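Early Number Materials, Handout 4: The Number-and-Picture Board
Seren Harries

Okay, so last time we got through counting rhymes and ran out of minutes before the puzzles, and a bunch of you emailed to ask if the puzzle part would still be on the final worksheet. Yes! It will. So please read this before the June workshop and bring the notes you took on stacking cups, since I'm going to compare the two.

I love this kind of board. I've taught with one version or another since my first classroom at the Kerside preschool, where we had a shelf of 16 puzzles and almost 300 pieces, most of them in the wrong tray (if you've worked with four-year-olds you know exactly what that shelf looked like). The number board was the one that kept coming back out.

The idea is simple. You have numerals from 1 to 10 in two rows, and each row of numerals has a row of picture tiles under it. One red car goes with the 1. Five carrots go with the 5. The child can read the numeral, or count the picture, or do both and check one against the other - and that checking is what we're after this week.

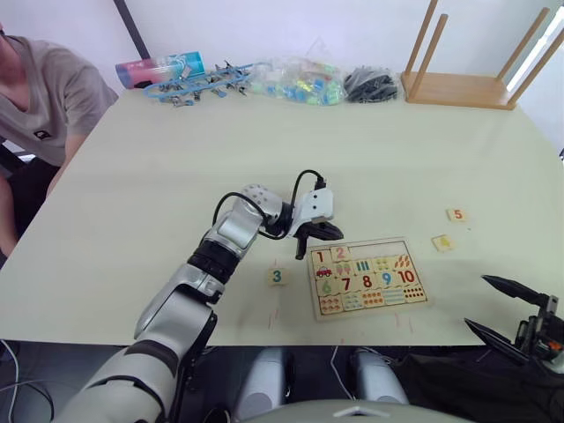

Now, how much do you take out before you hand it over? Beginners nearly always empty the whole tray. Please don't, at least with a child who is new to it. All the pieces in a heap is a sorting job first and a number job a long way second, and you'll lose most of your kids in the sorting. I like to take out 3, 4 and 5 and leave the rest alone. The 1 and the 2 are sitting there to get the count started, the pictures for the missing numbers are still in place underneath, and the child has only three decisions to make. Three is plenty!

Put the loose tiles down face up and a little apart, and not in order. If you line them up 3, 4, 5 next to the gap, you've done the puzzle yourself. I've caught myself doing this more times than I'd like to admit. My hands just tidy.

Then wait. Wait longer than feels polite. In the Grasso sessions I used to time myself, and I was jumping in after a few seconds every single time. What you want to hear is the child going back to the 1 and counting along, "one, two..." and stopping at the space. If that doesn't come, point at the picture tile under the gap and ask how many. Don't say the number for them.

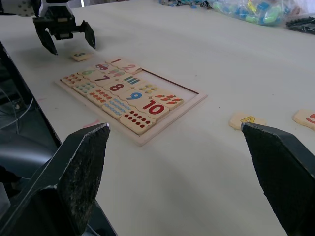 Fig. 2. Board with the 3, 4 and 5 spaces open; the row from 6 to 10 is filled.

A few things to watch for, in no special order.

Shape matching. On a board with interlocking pieces some children will go by the edges and never look at the numeral. I don't stop them. I let them finish and then ask, "Which one is this? How do you know?" You'll find out fast who was counting.

The pictures for the big numbers are hard. Ten small round things in two rows is a lot to keep track of, and kids will skip one or count one twice. Let them touch each as they go. The two rows help once somebody notices them (two fives! always a good day).

Colors. Somebody in every group decides that the red numbers go together. Fine, go with it for a minute, then come back to how many.

For your write-up: pick one child, or a willing cousin, and do the three-missing setup twice. Change which three you take out the second time. Keep it to one page, with what the child said in their own words wherever you can get it. It's worth 70 points. The Closbridge people can hand theirs in at their own site, everyone else to me.

Reading for next time is the Sukimberg chapter on comparing amounts, first half only. Skip the tables.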